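Plendora open day: a lot of talk about waste, not many numbers

1 October 2019

I went to the Plendora open day expecting to be sold something, and I was. The site sits behind the old Merko warehouse, and the organizers had been promising since June that visitors would see how food packaging could be made without most of what ends up in the trash. Admission was free. Parking was not.

The morning talk was held in a hall with 300 chairs, and it filled up. The speaker from Lunement put up a slide saying their new coating cuts material use by 86 percent. Compared with what? I asked, and was told it depended on the product. That is a fair answer for a chemist and a poor one for a slide.

After that we were walked through the pressing line, which was switched off. A guide told us it turns out more than 400 trays an hour on a good day. I would have liked to see one tray. The samples handed around were nice enough, stiff and light, with a faint smell of wet cardboard. Mine had gone soft at one corner by lunch, and I had only put a sandwich in it.

Lunch itself was the best part. Hoàng, a small catering outfit from the next street, served noodle soup in plain china bowls that go back in the dishwasher every night. No slides, no percentages — and a longer line than any of the stands had.

The afternoon was for wandering. I spent too long at the paper recycling table, where a woman explained very patiently why greasy pizza boxes are still a problem and why the logo on the lid doesn't help. She was the only person all day who told me what her plant can't do. The take-back scheme, by contrast, has signed up 784 households, according to the leaflet, but the leaflet doesn't say how many of them have ever returned anything. 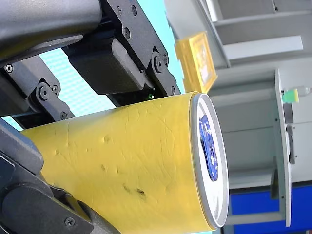
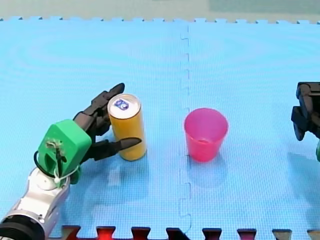
A yellow container, and a yellow can with a pink plastic cup on the blue mat.

I'd go again next year if they run the line. Take the bus, and bring your own fork.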